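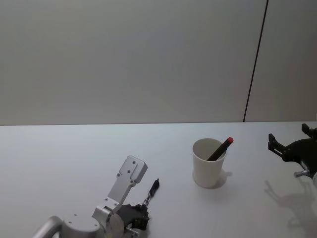
How does a pair of robot arms learn to put a pen in a cup? By being led through it by a patient person, over and over, with every try saved so that a computer can look for the pattern in them.

At Camwood, the patient person is usually Renata Alarcón, and the goal she has been handed is 2,000 tries by May. When I visited she had 1,319, a cold cup of tea, and a good deal of affection for a job that most of us (me included, I'll admit) would have found dull by lunchtime. A paper cup, a couple of pens, a white table, and off she goes again!
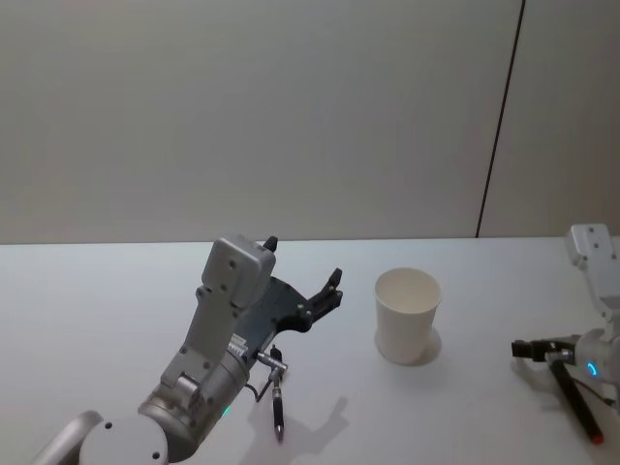 Yung-ching Tsai told me over coffee that the clumsy tries are the ones worth fighting for, and that the team had once thrown out 63 of them for looking untidy and then spent a sorry week wishing them back. A system that has only ever met perfect moves, the argument goes, has no idea what to do when a pen comes in crooked.

So the crooked ones stay in now, each with a short note typed beside it. Renata writes hers the way other people write postcards, and I could have read them all afternoon.
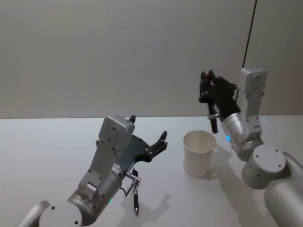 The trouble with habits

People fall into ruts, and a learning system will pick up a rut as happily as it picks up a skill. Renata favors coming in from the left, which she discovered only when Grethe Kirkegaard went back through the saved tries and teased her about it. These days the two of them trade places after every break, and the cup gets moved a little between rounds, sometimes by a finger's width and sometimes by a good deal more.

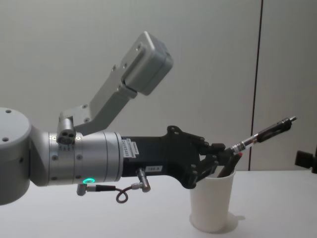
Camwood Robot Learning Team

The project goes by the name Firar, and pens are only its first chapter. Spoons come next, then toothbrushes, and Grethe has her eye on knitting needles, though she has yet to talk the others into it. Renata was already back at the controls when I put on my coat, and she waved with her free hand and asked me to shut the door gently on my way out.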